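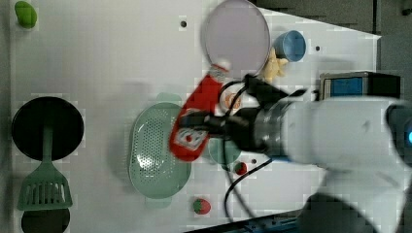

A red plastic bottle with a white cap and a printed label.

The Dagdag Materials Office will begin accepting plastic bottles with their caps attached in September, ending a rule that has been printed on its collection calendars for many years. Angelica Mercado, who heads the office's household collection program, discussed the change and the state of plastics sorting in the district in an interview at the Vusgate transfer station.

Residents had been asked to remove caps and place them in the trash. According to Mercado, the instruction dated from a period when balers at the station could not release trapped air from closed bottles.

"A closed bottle behaved like a small balloon," she said. "The bales came out loose, and buyers downstream rejected them. The present equipment punctures the bottle before it is pressed. The rule outlived the problem, and we should have withdrawn it sooner."

The office handled 822 tons of household plastic in its last reporting year. Of that amount, 253 tons could not be sold and went to landfill. Mercado attributed much of the loss to food residue and to film, which wraps itself around the rotating screens and forces the line to stop.

She was asked whether color was also a factor. Clear and natural plastics bring the best price, she said, and strongly colored bottles are sold in a mixed grade that is generally made into pipe, crates and garden edging.

"Residents sometimes assume that a red or a black bottle is worthless to us," Mercado said. "Red is acceptable. It sells for less. Black is harder, as the optical sorter often does not register it at all, and a good deal of it passes to the end of the belt."

Labels, by contrast, do not need to be removed. Paper labels come away in the wash at the reprocessing plant, and most plastic labels float off in the same tank. Full-length shrink sleeves remain a difficulty. The sorter reads the sleeve instead of the bottle beneath it, and the item may be sent to the wrong bay. The office has written to several regional packers on the subject, among them Brurketti, and discussions are continuing.

Mercado was joined for part of the interview by Ravindra Dwivedi, who oversees contracts with buyers. He described the market for colored plastic as weak but steady.

"We do not budget for a good year," Dwivedi said. "We sign for a fixed term, we accept a lower price in exchange for it, and the trucks leave on schedule. In a district of this size that is the responsible course."

A pilot of the new rule was conducted last spring in the Nerkance neighborhood, where 719 households took part. Mercado said the share of bottles arriving with caps rose quickly once the new leaflet was delivered, and that contamination did not increase. Some participants continued to separate their caps and bring them to the station in bags.

"They had done it for years and they were not going to stop on our account," she said. "We thanked them. Loose caps are too small for the screens, however, and they fall through with the grit. We would prefer that they be screwed back on."

The revised calendar will carry 2 instructions for bottles: empty them, and replace the cap. A quick rinse is recommended for sauces, dairy products and oils. Bottles that have held motor oil or pesticide must still be taken to the hazardous waste counter, which is open on Monday until 6 p.m.

Mercado declined to predict whether the landfill figure would fall next year. "The caps alone will not do it," she said. "Film is the larger matter, and I expect to be speaking about film for some time."

Reporting by Oskari Kemppainen

14 shares
3 comments

Related items
Winter hours at the Vusgate transfer station
Lilibeth Galang appointed to lead school composting program
What may be left at the hazardous waste counter
Rowena Panganiban on repairing the Nerkance storm drains
Glass collection routes: revised map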